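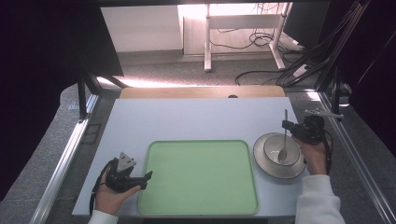 3.2 What people told us about eating alone

I'll admit I came to this part of the study with a hunch, and the hunch was wrong. I thought people who ate their evening meal by themselves would mostly be eating in front of a screen, and that the proper table would have gone the way of the fish knife. So I sent out 200 diaries across Drinby and the two villages on the Clukmont road, got 145 back in a state I could read, and sat down in November with a pot of tea to be proved right.

Of those 145, 81 came from people who said they sat at a table for most of their solo suppers. A table! Several of them laid it, too, with a mat or a tray, a bowl on its saucer and the spoon set out before the food was ready (Figure 3 has the sort of thing I mean, though with nothing on the tray). One woman in Drinby wrote that she'd feel "like a lodger" if she ate off her lap, and I've thought about that line more than almost anything else in the diaries.

Figure 3. A light green tray, with a bowl, saucer and spoon beside it, on a white table.

The age pattern was muddier than I'd like. Older diarists did sit at the table more often, but the gap shrank a good deal once I took out the people who simply didn't own one (bedsits, mostly, and a narrowboat). I should have asked about furniture on the first page and I didn't, so anyone borrowing the diary form from Appendix B might want to add it. The Husitz survey had the same trouble with its kitchen question, and I'd read it twice before I started, so I've no excuse.

What they ate mattered less than I expected. Soup, cereal and leftovers turned up at tables and on sofas alike. Time of day mattered more. People who ate before six tended to sit down properly, and people who ate after nine tended to eat standing up, often at the worktop, often out of the pan. My guess is that tiredness does most of the work there, but the diaries don't have a tiredness question either, and I'm wary of reading too much into remarks like "couldn't be bothered" scribbled in a margin.

There's also the matter of who bothers to fill in a diary. Someone who lays a place for one is quite possibly someone who returns forms on time, and I can't rule that out with the numbers I've got. The Ung follow-up, which aims for 1,000 households and does its asking on the doorstep, should be a better test. Section 3.3 turns to breakfasts, where hardly anyone sat down at all.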